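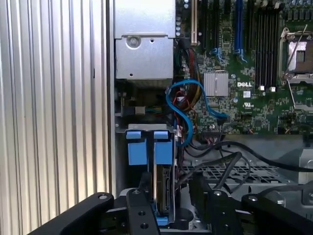 Gripper at the drive bay, Dell board behind it.

Ondum gripper kit, bought for our PC teardown cell. Quick notes, June 13, 2025.

Price: $2234 with the wrist camera. Budget was tight, worth it. Slim fingers, get in beside the drive carrier ok. Cables are the headache. SATA loops, power wires, all in the way. Plan on extra setup time, we lost 12 hours to it.

Spare finger pads $80 a set. Order two. Shipping is slow, teh second set isn't due till September.
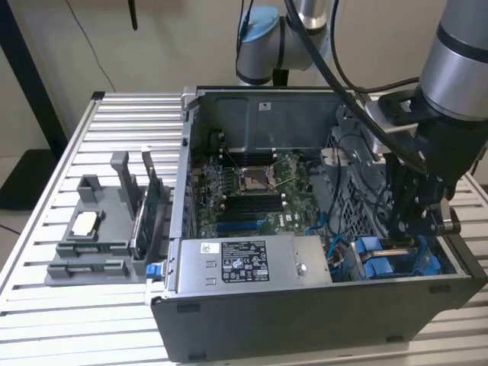

Tower on its side, parts fixture at left.

Fixture is printed, gray, holds the CPU, memory and a card. Kindeleck quoted up to $100 for one like it. Fair price. Budget for it up front, we didnt.

Manual is thin. Support answers email, eventually. Four stars. Would buy again, maybe wait for a bundle.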